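Ferkia Conference Phone Plan

Monthly calling plan from Wivora for small offices. Covers UK landlines and mobiles, with up to 6 people on a call. Works with any Pukamix desk phone.

Contract: 30 days
Call recordings kept: 50 days

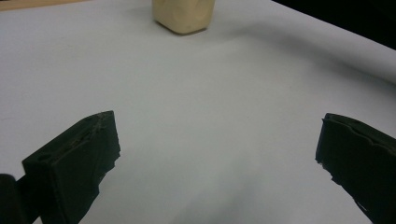 Calls don't cut off after a set time. The desk phone is sold separately - it comes in pale beige, close to the lumpy block on the white surface, or in black. Numbers can be moved from Yoo at no charge. Allow one working day for the switch.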